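How to Sort and Store Individually Wrapped Crackers

Small cracker packets pile up fast. They come home from trips, they arrive in mixed gift bags, and a big outer bag of them gets torn open and never closed again. This page covers how I sort them at my own table and how I put them away so they get eaten in time. It works for any cracker or biscuit sold in single sealed packets.

What you need

A table you can clear
A wide container for the unsorted packets
One tray
2 or more lidded boxes that fit your shelf
Masking tape and a marker
A damp cloth

Set up the table

Clear one end of the table and wipe it down. A vinyl tablecloth is easiest for this job, as crumbs wipe straight off. If you only have a fabric cloth, take it off first. Put the container of mixed packets close to you and leave the far side open for the piles. Keep bottles and jars pushed to the back.

Empty out the big outer bags completely and set the bags aside. Don't throw them out yet. Some outer bags carry information that the small packets don't, such as the full ingredient list or an opening tip.

Check each packet

Pick up one packet at a time and hold it by the edges. Crackers with rows of holes in them snap along those rows very easily, and a broken cracker in a sealed packet is fine to eat but annoying to serve. Look at both crimped ends first. A good seal is flat and even all the way across. If an end has started to open, or there is a pinhole in the plastic, put the packet on the tray.

Then turn it over to the back and look for the date.
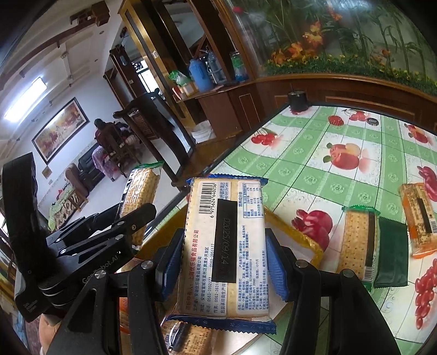
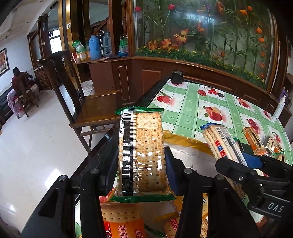
Dates are not always where you expect them. Check near the barcode, along the long side and on the crimp itself. The print may run sideways, so turn the packet before you decide it has none. On imported crackers you also need to know which order the date is in. Year first is common on products from East Asia. Month first is what most of us read without thinking, and day first is used in a lot of other places.

You also need to know what the date means. It can be the day the food was made or the day it should be eaten by. If the wording is in a language you don't read, a phone translation app will usually handle it. Hamisi Ogola pointed this out to me after I threw away a whole bag of perfectly good crackers because I had read the production date as the expiration date.

Make the piles

Sort by flavor first, then by date inside each flavor. I use these piles:

Plain and salted
Sweet
Savory flavors, such as chicken or onion
Anything I can't identify

Strong savory flavors should have their own box. The smell does get through thin plastic over a few weeks, and plain crackers pick it up. I keep sweet and plain together and have had no trouble.

The unidentified pile should be small. Open one, taste it, and move the rest to where they belong. If anyone in your house has a food allergy, skip the tasting and translate the ingredients before anything else. If you can't get a clear answer, give those packets to someone who can eat them safely.

Fill the boxes

Stand the packets on edge like cards in a file, with the earliest date at the front. Packed this way, each one can be lifted out without digging. Don't force the last few in. The crackers at the ends will crush when you push the lid down.

Write the flavor and the earliest date on a piece of masking tape and stick it to the front of the box. Put the tape on the box itself, as lids get swapped. Write the month as a word (April, for instance) so there is no question about the order.

Keep the boxes in a closed cabinet away from the stove and out of direct sun. The cabinet over the dishwasher is a bad place for crackers because of the steam.

What to do with the tray

Packets with a weak seal but a good date can be opened the same day. Bite one. If it is crisp, put them out with soup or cheese. Soft plain crackers can go in a 300 degree oven for 5 minutes and will crisp up again as they cool. Throw out anything that smells like old oil, since baking won't fix that.

Crushed plain ones go in a jar for meatloaf or for topping a casserole. Beatrice Obura mixes hers with melted butter and garlic powder and uses them on baked fish.

When to do it again

I go through the boxes every couple of months, and whenever a new bag comes into the house. New packets go in behind the old ones. Change the tape when the front row is gone.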